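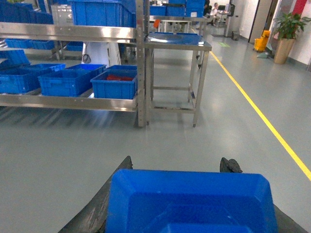

Print
E-mail

Setting up bins on an open rack (without buying a system)

2022-07-21

I have sat through three sales talks on bin storage, and each one promised that we would never lose a part again. We still lose parts. What follows is how I set up a rack of plastic bins now, after doing it badly at Fondov and somewhat better at Nurkari. It takes an afternoon for one rack if the stock is small, and longer if you find surprises at the back.

Before you start

You need the rack, the bins, a marker, masking tape, a pad of paper and a clear table. You don't need a label printer. Skoltlow sold us one along with a tray set for 448 dollars, and the printer went into a drawer by November. The trays were fine.

Step 1. Empty the rack completely

I mean every shelf. People like to skip this and shuffle things sideways, and then the same mystery bin survives another year. Put the full bins on the floor in the order they came off, but keep them out of any marked walkway. Wipe down the rails and shelves while they're bare.

Step 2. Sort by how often you reach for it

The catalogs say to sort by type: all the fasteners together, all the caps together and so on. I did it that way for years and I doubt it saves anybody any walking. Amparo Restrepo, who ran the stockroom before me, kept a tally sheet on a clipboard for a month, and most of the trips were to the same handful of bins. So keep a tally, even a short one. A week is better than a guess.

Make four piles: daily, weekly, rarely, and why do we have this.

Step 3. Pick the bin after the pile, and one size up

A bin that is full to the rim will be overfull next week. On the other hand, don't put a handful of small pieces into a huge bin just so that the row matches. They slide to the back and everyone thinks you've run out. Two sizes of bin per rack is plenty. I would stay away from lids on anything in the daily pile.

Step 4. Load from the middle

Daily bins go between hip and chest height. Heavy goes low. Big and light goes up top, and empty spares can be nested in a stack at one end. Tilt a bin toward you only if the shelf has a lip to hold it. I've picked up 252 washers from a concrete floor and don't recommend it.

Leave one gap on each shelf. You will be told this is wasted space. It's where your hand goes when you need to set something down.

Step 5. Deal with what is still in cartons
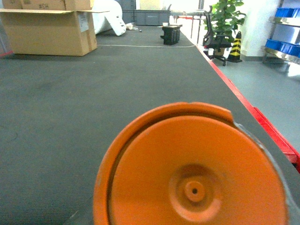
Deliveries are what ruin a tidy rack, much more than daily use does. The goods arrive, someone opens the carton and takes what they want, and the rest stays where it was put down. Cartons with their flaps open and the shipping label still on are the usual sign, and a handwritten code such as "#SH" only helps if everyone who reads it knows what it stands for. Ask two people. If you get two answers, write the whole word. Large round pieces like the orange one don't belong in a small bin at all, so give them a shelf of their own and stop trying to make them fit. And find another spot for cups – a work surface covered in unsorted stock is a poor place for coffee.

Unpack each carton fully, flatten it, and take it out of the room before you open the next one.

Step 6. Label with tape first

Masking tape and a marker, on the front of the bin, large. Live with that for a month. You'll move a third of the bins in that time, and tape doesn't mind. Deisy Villanueva talked me into color coding once and we had six colors, two of which looked the same under our lights. Words work. If the words are still right after a month, make better labels if you must.

Step 7. The last pile

Put the "why do we have this" pile in one big bin with the date on it. Anything nobody has asked for in six months goes. Nerea Bravo thinks six months is too short, and for seasonal parts she may have a point.

Checking it

Ask someone who wasn't there to fetch five items from a list. Don't help. If they hesitate in front of a bin, change that tape, even if the label makes perfect sense to you.

Print
E-mail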